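Dratari residents sort small household goods for exchange day

November 2001

The residents' club in Dratari has started to sort the small goods which people brought in for its winter exchange day. The work is done in the front room of the club house on Sandoval Street, where 19 households have already left their bags.

The club held its first exchange in August, with only six households, and many visitors asked for a second one before the cold months. The rules stay simple. Everything must be clean and ready for use, and each household may take home as many things as it has given. Food in open packets is not accepted. Electric items are put on one side until a member with some knowledge has tested them.

Most of the goods this time are small. Towels, soft things for children and packets of daily supplies are the largest part, and the club says it would be glad to receive more kitchen goods and fewer plastic bags.

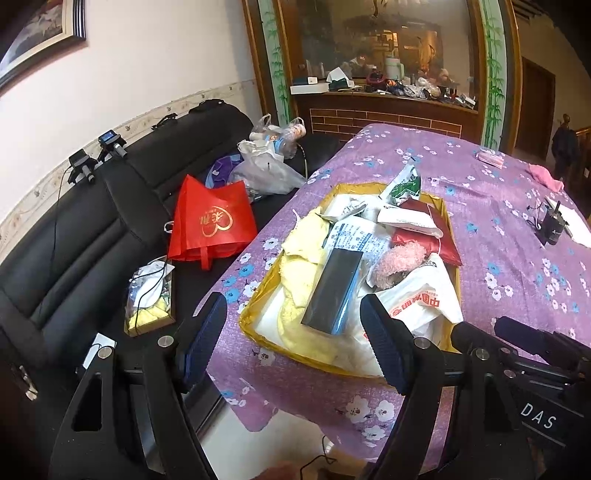
Photo: Dratari Residents' Club

On the long table with the purple flowered cloth, a tray edged in shiny yellow holds a pale yellow towel, a flat black box with a glossy blue side, and several packets and bags. A pink plush item is also among them.

Goods can be left at the club house until 9 in the evening. People who live on the Trasine side of the river may bring theirs to the Dretwood shop, which will pass them on. The exchange opens at 2 in the afternoon, and entry is free.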